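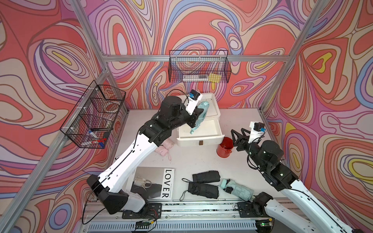 Welcome back, everyone, and thanks for bearing with the room change. Last time we talked about how a phone maker counts its sales, and today I want to slow down on a phrase you'll meet in nearly every business story about phones, which is installed base. The installed base is all the phones people are using right now, old ones included, while market share (the way reporters mostly use it) covers only the phones sold in a given stretch of time. I like to think of it as storage. A wire-mesh basket hung on a wall, like the two black ones in the picture, holds whatever has been put in it and not yet taken out, and what you dropped in this month may be a very small part of that. Phones pile up in much the same way — slowly, and with a lot of old stuff near the bottom.

Let's work one through together. Suppose Gerka and Tidia are the only two phone makers in a small country. In January, Gerka sells 80 of every 100 new phones. Sounds like it owns the place! But Tidia's customers keep their phones for 7 years, and Gerka's tend to swap theirs after two. Who has more phones in people's pockets? You can't say yet, and please don't let a headline talk you into it. You'd want to know how many phones each firm sold in the earlier years too.

App developers care about this a great deal, by the way. Someone writing a bus timetable app wants to reach the people who already own a phone, including that stubborn 20 percent or so who never install an update.

For next time, read the Idano handout, pages 7 to 11, and bring one news story that uses the word "share." Underline the time period, if you can find one. Anjani Hidayat will take the first half of the discussion, and I'll be at the back with my coffee.

Merja Hakala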